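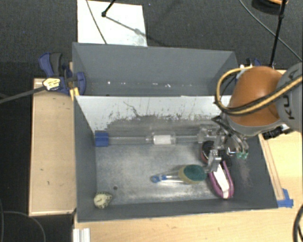

Prillstead students take bin sorting project into final trials

Student team at Prillstead Technical College has entered the last phase of trials on a two-bin transfer cell, the main project in this year's applied automation course. The task is to pick mixed household items out of one bin and place them in a second bin directly behind it, with no item-specific fixtures and no manual repositioning between picks.

The course runs over two semesters and ends in June with a demonstration at the Clondton regional student automation meet. Prillstead is entered in the mixed-object class, which requires teams to work with items they have not seen before the day of the event.

Test items

The practice set was chosen for awkward geometry. A recent layout put a shoe with pink edging, a dish wand with a sponge head and a long clear plastic tube-shaped item with a blue cap in the front bin. Each stresses a different part of the system.

The shoe has no flat surface large enough for a simple top-down grasp. The team's planner looks for a graspable edge first and falls back to a grasp across the body if the edge is blocked. The dish wand is easier to hold but tends to rotate about the handle when lifted off center, so the planner weights candidate grasps toward the scrubber head. Clear plastic remains the hardest case. Depth readings pass through it or scatter, and the software often sees only the opaque parts of an item. Students now merge the depth image with a color-based outline before grasp candidates are generated.

The metal floor of the bin adds to the problem. Dull reflections from the surface were being segmented as separate objects during the first semester, and a filter that compares two exposures was added to the pipeline. It removes most of the false detections but lengthens each cycle.

Results so far

The team has logged 3,675 pick attempts since the arm was commissioned. Of those, 462 were recorded as failures, a category that covers missed grasps, drops over the front bin and any stop triggered by the force limit. Drops into the second bin from above the permitted release height are logged separately and do not count as failures under the meet rules.

Items lying against a bin wall account for the largest share of the misses. The fingers need clearance on both sides of an object, and a long item parallel to the back wall leaves little on one side. Two strategies are under test. The first inserts one finger between the item and the wall at a shallow angle. The second drags the item toward the middle before grasping. The drag adds a motion but has been the more repeatable of the two, and the team expects to use it at the meet unless cycle time becomes a problem.

Grasp candidates are scored by a network that takes a 1,024-pixel square crop of the bin. Training data comes from the team's own trials, labeled by students at the end of each lab session. An earlier version used a smaller crop and lost thin handles.

Work cell

The arm is mounted beside the bins and reaches in over the side wall. Bins are clamped to keep their position between runs. A shift of a few millimeters was enough to invalidate the calibration in early tests, and the calibration routine is now repeated at the start of every session.

Control code is written in the students' own framework, named Veloso, which handles motion planning, logging and recovery after a failed grasp. The Veloso code will be released to other schools in the region after the meet. Machining support was provided by Brescombe, a local tooling shop that also hosts one lab visit per semester for the course.

Next steps

Remaining lab time is set aside for full-length runs under meet conditions. A scored run consists of 76 items presented in several loads, with no operator input after the start signal. The team has not yet completed a full run without a stop. The most recent stops came from cable tension at the far end of the reach, and the motion limits for the wrist have been tightened.

Enrollment for next year's course opens after the demonstration. Students need the introductory programming and statics courses to register.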